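**Ollari Reuse Workshop — progress report to the Portela Fund**
Reporting period ending January

**1. Work carried out**

The workshop continued to dismantle and assess desktop computers donated by Plerkska. Roughly 60 machines were received in the period. Each tower is opened on the bench, checked, and either prepared for reissue or set aside for parts. Sorting by model has begun, and the Dell towers are being dealt with first as they form the largest group.

Processors are recorded separately from the boards. A tower with an empty socket is entered in the register as incomplete, and the memory slots, graphics card and drive bay are then inspected in the usual order. 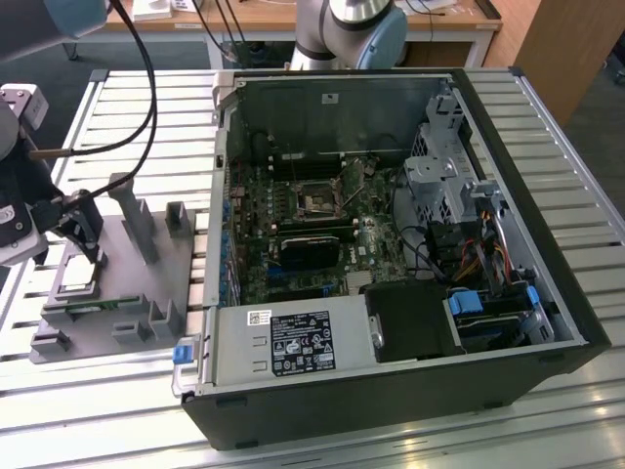

Cavine, as the receiving partner, asked whether incomplete towers could be passed on as they stand, given that its own stock includes spare processors. It would also prefer the power supplies to be left in place.

We have agreed to this for a trial batch of nine towers. Sockets will be examined for damage before dispatch, and the retention frames kept with their boards.

**2. Parts and storage**

Storage drives remain the slowest item. They are not released until the erasure record has been signed, and two cabinets are now given over to drives awaiting that step. Power supplies are logged from the regulatory label — the older paper inventory proved unreliable on this point.
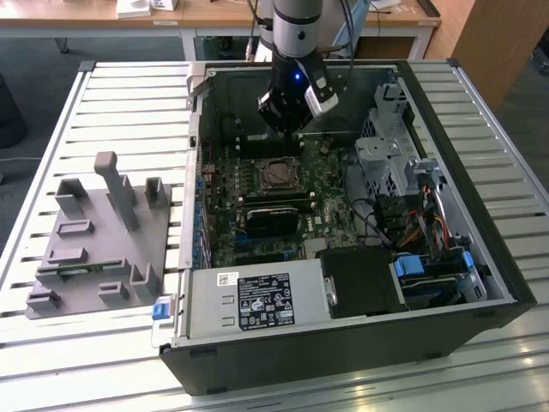
Graphics cards stay in their slots until a tower has been formally classed for parts. This has reduced the number of cards held without a matching record.

**3. Matters outstanding**

- Additional shelving has been ordered but not delivered.
- The revised erasure form is with Portela for approval.
- Four towers from the first delivery are still without a register entry.

Expenditure is within the approved budget. A full parts inventory will accompany the next report.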